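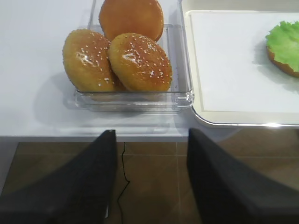

We are planning to buy one arm for the sandwich counter, and I want to write down how we make the budget. Maybe it helps somebody with a small kitchen.

The first offer from Prutlow was $3447 for the gripper and fingers only. The arm is separate. Please read twice what is included.

Adjoa Antwi asked me why I put $700 for "small things". Trays, clear containers, spare fingers, cables. In my experience these are always forgotten. 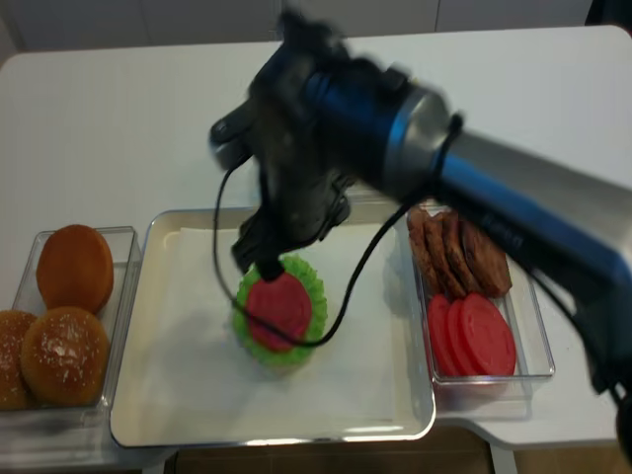

Cable routing has its own line in my sheet now. Vindano sells a guide kit for $100 and I was thinking to skip it. But with the cable making a loop down from the gripper like this, in front of the piece it is holding, I prefer to pay. Obed Dramani agrees with me.

Still open: service contract. Nartey wants more than 3 years, and for us this is too long. We decide in August.

If you have bought fingers for soft food, please tell me how often you replace them. I could not find a good number for this.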